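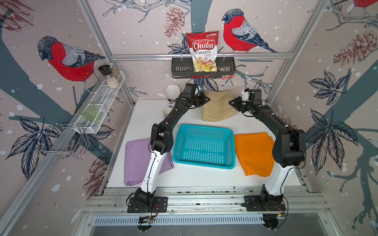

Laundry corner at the Cusel open day, March.

I drove 225 miles for the Cusel open day, and I'd do it again for one beige cloth! People want robots that do backflips. I want one that deals with my towels, and I think dull chores make the best demos.

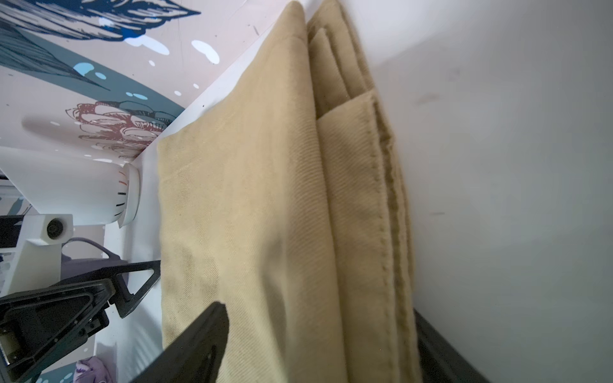
Folding is hard, okay?

Cloth never sits the same way twice (ask anyone with a fitted sheet). Senga Dunbar gave us 15 minutes at the table and took every question, even my silly ones. Give me more of this and fewer light shows, please.
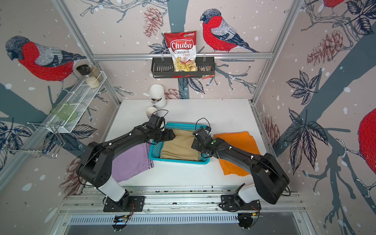 Beige cloth in the basket, lavender and orange still on the table.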